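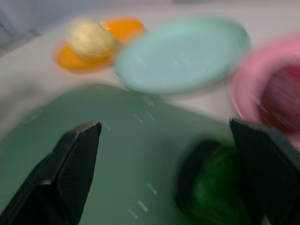 Visiting the covered galleries in Cendport with a group

Posted by: Dullano Travel Club
Category: City visits, architecture

Our club is preparing a visit to Cendport in June for a group of 14 members. The principal purpose is to see the covered shopping galleries of the old merchant quarter and the former Prurnirow Exchange. The city guide states that groups must register in advance, but it does not say whether this applies to the galleries or only to the Exchange. We would also like to know whether the upper walkways are open to visitors, and whether one morning is sufficient for both sites. Two of our members cannot manage long flights of stairs.

Cendport Visitor Desk
Registration is required for the Exchange only. Groups of 11 or more must submit the group form before arrival and will be given an entry time. The galleries are public passages and may be entered freely from 8 a.m. until the shops close. Groups are asked to keep to one side, as deliveries continue through most of the morning.

The upper walkways are closed to the public, with the exception of the north walkway, which is reached from inside the Exchange. There are 82 steps and no elevator. Members who remain on the ground floor may visit the trading hall, where the painted ceiling and the original clock can be seen from the benches. The hall is step-free from the side entrance on the harbor side. Please indicate on the form that this entrance will be needed, as it is otherwise kept locked.

One morning is adequate if the Exchange is visited first.

Shaikh Walking Tours
We would respectfully disagree regarding the morning. The distance between the two sites is only 500 meters, but the street is steep and paved with cobbles. A full day is preferable, with lunch near the fish market. The iron and glass roof of the east gallery is also best seen in afternoon light.

harborside_reader
No form was requested when our group went, but we were only six. The café in the west gallery does not take cards.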